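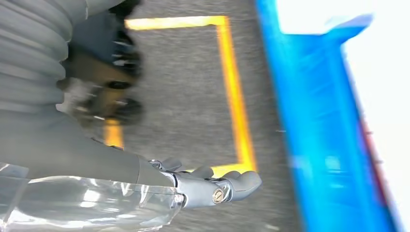

June, bench notes, started 7:40 with coffee

Okay, glue day. I promised Areti I'd write up the hide glue trials before I forget which jar was which, so this is me doing that, with sticky fingers and a pen that keeps skipping.

Where we left off: the Tillman chairs (the set with the loose back rungs) need to be reglued with something the next person can undo. I'd been leaning toward fish glue out of pure laziness, no pot to heat, no smell. Then Normunds talked me into trying hot hide glue again and I have to admit I'd forgotten how much I like it. It grabs! You push the tenon home, hold it for a minute, and it already feels like a joint.

Batch A: granules soaked overnight in cold water, two parts water to one part glue by weight. Poured off nothing. Looked like wet tapioca this morning. Into the pot at 8, kept at 140 on the dial thermometer, and it was runny and clear amber by half past. Ran off the brush in a thin string without breaking into drops, which is what I want.

Batch B: same glue, a bit less water. Too thick. I fought it all morning, adding hot water a spoon at a time, and by the time it behaved I'd let it climb past 160 and it had that burnt-broth smell. Tossed it. Note to self, again: WEIGH THE WATER. Don't eyeball it because you're in a good mood.

Batch C: Batch A with a pinch of urea to slow it down. Darius says a pinch is not a measurement and he's right, so I went back and weighed what I'd call a pinch. 3 grams, into 200 grams of mixed glue. Open time went from "hurry up" to long enough that I could get four rungs in and still twist them to line up. That's the one for the chairs.

Test joints: I turned 16 little tenons out of the offcuts from the Dondby ash, fit them all to the same snug push fit, and split them between A and C. They're clamped up on the shelf by the window with tape labels. (If a label falls off, please don't guess. Just leave that one lying there and tell me.) Going to let them sit overnight and then hang the weight bucket off them tomorrow.

Warmed up the blocks with the hair dryer before gluing. I skipped that on two of the A joints to see if it matters and I could feel the glue gel under the brush before I got the tenon in, so I already have a bad feeling about those two. Marked them with an X.

Old glue removal, for Idun since she asked: warm water on a rag wrapped around the tenon, ten minutes, then scrape with the dull card scraper. Don't use the sharp one, it takes wood with it and then the fit is gone and you're shimming with shavings like I did on the rocker. Vinegar helps with the stubborn crust in the mortises. I used an old toothbrush and it took forever but the holes came out clean. Rung number three on the second chair has white glue in it from somebody's earlier repair, ugh, and warm water does nothing much to that. Going to try hotter vinegar after lunch.

2:15. Hotter vinegar sort of works. It turned the white glue rubbery and I got most of it out with a dental pick. One chip on the shoulder of the tenon, small, faces the floor. I'll live.

Stock: the 500 gram bag of granules is getting low, maybe enough for the chairs plus Wayne's drawer fronts. Order more before starting on the Grolier cabinet because that veneer is going to eat glue. Also need cotton rags, brown tape, and a new brush without a metal ferrule, the old one is leaving gray streaks in the pot.

Pot is unplugged. Leftover C is in the fridge in the jam jar with the green lid. It is NOT marmalade.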